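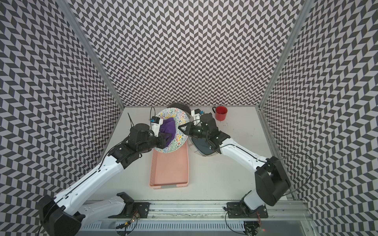
柄のついた皿を布でふくとき、どうしていますか

1 投稿者:yevhen_n
2022年4月5日
はじめまして。日本語がまだ上手ではないので、変な文があったらすみません。
白い丸皿に、赤、黄、緑、青、黒の細かいくねくねした模様が全面にあります。紫の布を丸めて、皿を立てて表面をふいています。模様がにぎやかなので、汚れが残っているかどうか、目で見てわかりにくいです。皆さんはどんな布を使いますか。

2 投稿者:ダグマル
私は白い布だけ使います。色の濃い布は汚れがついても見えませんから、いつ替えるかわかりません。

3 投稿者:glenys_t
>>2
私は反対の意見です。白い布は糸くずが皿に残っても気がつきません。色がある布のほうがすぐ見つかります。Hinixの布を3枚、順番に使っていて、1月から問題はありません。

4 投稿者:ダグマル
糸くずは布の質の問題で、色の問題ではないと思います。それより、皿を立ててふくのは少しこわいです。私は寝かせて、縁を片手で押さえます。

5 投稿者:yevhen_n
寝かせると裏がふけないので、立てるほうが好きです。でも縁を押さえるのは大事ですね。気をつけます。

6 投稿者:ボフダナ
模様は釉薬の上ですか、下ですか。上に描いた絵の場合、強くこするとだんだん薄くなることがあります。指でさわって、線が少し高く感じたら、やさしくふいてください。

7 投稿者:yevhen_n
>>6
さわってみました。少しだけ高いような気がしますが、自信がありません。皿の裏には「Gralitz 374」と書いてあります。どなたかご存じですか。

8 投稿者:glenys_t
その名前は知りません。私なら念のため、こすらないで布を当てるだけにします。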